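Comparing two grippers on one arm: speaker notes
Zultesside automation evening, Sunday, August 5, 2018

Slide 1 -- Title

Wait for the door to close. Say which room the questions will be in afterwards. The slides go up on the group page tonight, these notes with them.

The talk covers one arm, two grippers and two controllers. I have no stake in either supplier. The Mastetti gripper was bought at list price and the Stilo was on loan, and went back when the trials finished.

Slide 2 -- What we wanted to know

We had the Mastetti already. It's a plain parallel gripper with an electric drive, and it had done everything asked of it while the parts were square. Then the work changed to mixed shapes, and the drop rate went up.

The Stilo has fingers that give a little at the tips. The claim is that they settle around a curved part and need less squeeze. We wanted to test that claim on the same arm, at the same speeds, with the same grasp planner.

Pause here. Ask who in the room runs parallel jaws now. Expect most hands.

Slide 3 -- Test set-up

Arm mounted beside the table. Fixed camera looking across the workspace. Plastic toy produce as test objects: light, cheap to replace, and the shapes are awkward in different ways. All of them are hard and smooth, so the results say nothing about soft or bruised goods. Repeat that in the questions if anyone brings up real fruit.

Camera position was locked and marked with tape. We checked calibration at the start of each session and again after every gripper change. The second check matters more than it sounds. The Stilo is longer than the Mastetti by 22 mm, and with the wrong tool length loaded the arm will drive the fingertips straight into the table. We did this once, at low speed, in February. The tips survived.

Slide 4 -- Procedure

2000 grasp attempts in total, split evenly between the grippers. Objects set down by hand in a loose group, then the planner picks its own order. A grasp counts as good if the part is lifted, held through the move and released inside the target area. Anything else is a miss. A part that slips in the fingers but arrives is still good, and we logged it with a slip flag so it can be pulled out later.

57 attempts were thrown out, all for controller faults. I'll get to those on slide 8. They were rerun, so the split stays even.

Note for me: someone will ask whether the operator knew which gripper was on. Yes. You can't hide it.

Slide 5 -- Results, round shapes

Show the bar chart. Stilo ahead. The Mastetti closes on a sphere at two points, and if the centre estimate is off by a few millimetres the part squirts out sideways. The Stilo tips tilt and the part stays. The difference shrinks when you slow the close speed on the Mastetti, and the second chart has that. Slowing it down costs cycle time, so whether you'd accept that depends on your line.

Slide 6 -- Results, long shapes

Closer than expected. The banana is the interesting one. Grasped across the middle, both grippers hold it. Grasped toward either end, it rotates as it lifts, and the Stilo's soft tips let it rotate further. The Mastetti is better here. We tried stiffer tip pads on the Stilo and got part of the gap back, but lost some of the gain on round parts.

The chili is thin enough that finger clearance to the table becomes the limit. Neither gripper is good at this. Most misses were the planner refusing to go low enough, which is a margin we set ourselves. Don't blame the hardware for it.

Slide 7 -- Parts that touch

Skip if past the halfway mark.

When two objects touch, the camera side tends to join them into one. The planner then aims at the middle of the joined outline, and the fingers come down on the contact point. Same failure on both grippers. We dropped a nudge move in ahead of the grasp: close the fingers, push one part away, look again. It helps. It also adds a full look-and-plan cycle, and it sometimes pushes the part somewhere worse.

The two grippers differ in the nudge itself. The Mastetti fingers are rigid and push in a straight line. The Stilo tips fold slightly and the push drifts to one side. We ended up correcting for it with a fixed offset, and I wouldn't call that a good fix.

Slide 8 -- Controllers

Two in use. The arm maker's own, and a Dagdag unit that handled gripper commands over a separate line. The idea was to keep gripper timing independent of the arm program.

All the faults came from the Dagdag side. It would miss a "closed" signal if the signal arrived while it was still writing the previous log line. The arm then waited for a reply that never came and timed out. Turning the logging down cleared it up. We had logging turned up for the trial, so we were causing the fault by measuring. Normal users may never see it.

Against that, the Dagdag made swapping grippers quick. One settings file for each, load it, run the check, carry on. With the arm maker's controller the same swap meant editing four places in the program, and we got one of them wrong more than once.

Slide 9 -- Cost and upkeep

No prices on the slide. Suppliers change them and I get emails.

Mastetti: nothing replaced during the trial. Stilo: tip pads wore and were changed part way through. Changing them takes a hex key and a bit of patience, since the small screws like to stay in the pad. Keep a magnet handy. Check grip force after a pad change. New pads grip harder than worn ones and the curve flattens out after the first day of use.

Slide 10 -- What we'd do again

Lock the camera. Log slips separately from drops. Write down the tool length on the gripper body with a paint pen.

What we'd change: randomise the order of the grippers instead of running them in long blocks. The light in the room changed over the weeks, and the blocks let that leak into the numbers. I believe the effect is small, but I can't show it from the data we have.

Slide 11 -- Where it stands

For mixed round parts, we'd choose the Stilo. For long parts, or anything that gets pushed before it gets picked, the Mastetti. For both in one bin, the planner matters more than either, and that is where the time is going now.

Leave this slide up during questions. The layout is the three-part one: banana against the apple, chili in front, boxes at the back of the table. It gives the planner a touching pair and a thin part in the same pick.

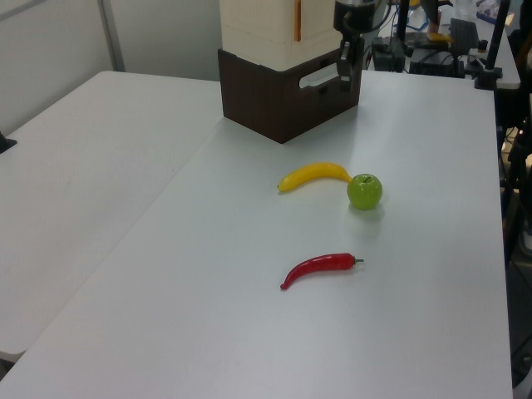 Likely questions. Suction: not tried, the arm has no air line. Force sensing at the wrist: fitted, but used only to stop on contact, and the threshold was the same for both grippers. Raw logs: available on request, with the slip flags in the last column. Thank the room and hand over the clicker.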